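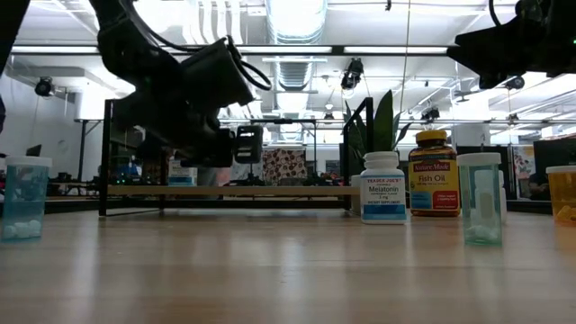 April, bottle sorting, second notebook

Started 9:40. Goal for the day was to compare the two ways of labeling grasp height before we commit to one for the long collection. Same policy, same checkpoint, same bottles. The only change is where the height target comes from: cap edge (old way) or label center (new way).

Reminder of why we are doing this. With the cap edge, the clear bottles give bad targets. The detector finds the white cap fine, but the body below it is see-through and the depth map punches holes in it, so the fit slides back to whatever is behind. On the big fish oil bottle it never mattered. On the teal ones it mattered a lot last month, and the arm kept closing too high and pinching the cap.

Setup notes
Ran Nakum on both arms, left arm doing the picks, right arm parked. Wrist stream at the usual rate. Recalibrated the left wrist before starting, residual was fine, wrote it in the calibration sheet. Overhead lights all on. The glare on the tabletop is bad at this time of day and I decided to leave it, because the long collection will have it too.

Bottle order was shuffled with the script, not by hand. Last time I did it by hand I kept putting the tall one near the plant without meaning to.

Counts
103 pick attempts per condition. Failures with the cap edge target: 7 dropped, 6 never closed on anything. I scored a pick as good only if the bottle left the table and stayed up through the hold. Tipping a neighbor counts as a separate flag and does not change the score, same rule as before.

Label center: 6 failures in total, all drops, no empty closes. The empty closes were the ones I cared about. They all came from clear bottles in the old condition, and none in the new one, which is what we hoped for.

I don't want to read too much into the drops. Three of them in the new condition were with the same bottle and I think the finger pads need cleaning. Wiped them at lunch and did not see it again, but I also changed the shuffle seed at lunch, so that tells us nothing. Should have done one at a time.

Afternoon
Switched to the crowded layout, where bottles stand one behind another and the planner has to pick the near one first. The planner is still the Karkunden branch, not merged. It chose the near bottle most of the time. When it got the order wrong it was usually because the two white ones were merged into one mask, and then the grasp center fell between them. The fingers come down with a bottle on each side and neither one gets held.

Looked at the masks in the viewer. The segmenter separates white on white badly from the wrist and much better from the ceiling cameras. So the fix might be to let the ceiling view decide how many objects there are and let the wrist view decide only where the edges are. Drotent has a hook for this and I think it is half a day of work. Not starting it today.

Approach speed: tried slower for the last 30 cm. Helps with the amber bottle, does nothing for the others. Put it back.

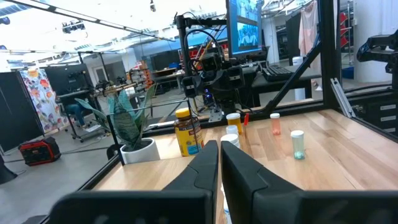
Boglárka Bozsik read through this at four and disagrees with the half day. According to her the hook in Drotent assumes both views carry the same timestamp, and ours drift apart whenever the logger flushes to disk, so the counts from the ceiling would land on the wrong wrist image. She would fix the clock first, then do the merge, and she would rather see the crowded layout rerun with fixed seeds before anyone calls the label center method better.

Fair on both. I checked the drift after she left: 466 ms at the worst point, and it is right after a flush like she said. That is long enough for the wrist to have moved well past the bottle. Moved the logger writes to the second drive and the spikes got smaller but did not go away.

To do
- ask Gosselin for the sync board back, or a spare
- rerun crowded layout, fixed seeds, both targets
- clean finger pads BEFORE the run and write down that I did it
- label center stays the default for single bottles
- white on white masks: save the bad ones to the shared folder, I have them only on the local disk

Shut down 5:50. Left arm homed, right arm still parked, e-stops pressed. The Nakum config from this morning is saved under the label center name, the afternoon one is not saved and should not be used.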